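4.2 Why I stopped trusting win totals

I came to this project thinking a team's win total would tell me most of what I wanted to know about it. Then I spent a winter with the Gavard and Ledberg fixture lists and changed my mind. Both clubs went into their last home game with the same record, and on paper you'd have called them equals. But Gavard had played the four weakest sides in the league before the end of the first month, while Ledberg opened with three away trips and a visit from the champions. If you only look at the table in the middle of the season, you end up praising the fixture computer.

So I built a schedule rating, which I'll call the Ristić score after the old coaching notebook I took the idea from. Each opponent gets a strength value from its results against everyone else, away games are weighted up a bit, and a short week counts against you. It's a plain recipe, and I've kept it plain on purpose - I wanted something a club analyst could rebuild in a spreadsheet over lunch.

Figure 1. Bowls and cups on a dark green cloth, with the gripper at the lime-green bowl.

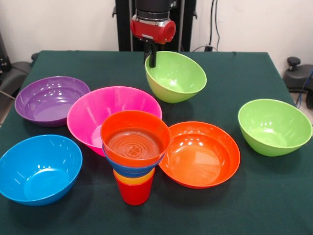
4.3 Shuffling the fixtures

The next question was how much of a team's final position comes down to the order of its games. I took each season in the sample and replayed it 2000 times with the fixtures shuffled, keeping home and away as they were. Injuries were the awkward bit. I let a team's strength drop slightly after every game against a top side, because the coaches I spoke to all insisted that a hard Saturday fixture hangs about in the legs. (I did try a version without this. The spread got narrower, but the ranking of lucky and unlucky teams hardly moved.)

Arkham was the side that jumped out. They finished one win short of the play-offs, and in most of the shuffled seasons they got in. Their real schedule had both title contenders back to back, straight after a long away trip, and the starting quarterback missed the second of those games. I don't want to say they were robbed, but I can see why their supporters might! 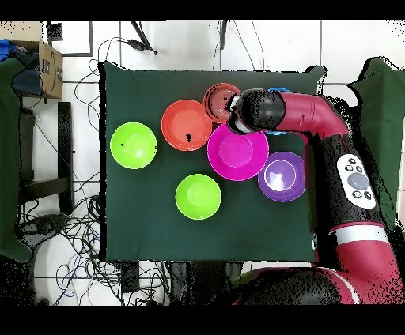 Figure 2. Plastic bowls on the cloth-covered table. Photo: Mirjana Nedeljković

I ran the whole thing again with only 300 shuffles, to see whether a club with an elderly laptop could get away with it, and again with 1000. The smaller run was too jumpy for teams in the middle of the table. The 1000 run gave me the same order as the full one apart from a single swap near the bottom, so that's what I'd use day to day.

One thing I still haven't sorted out is the start of the season. With fewer than 5 games played, the strength values lean heavily on last year's results, and a team with a new quarterback can look completely wrong until October. I've left those early weeks out of the tables in Section 5 and come back to them in the appendix.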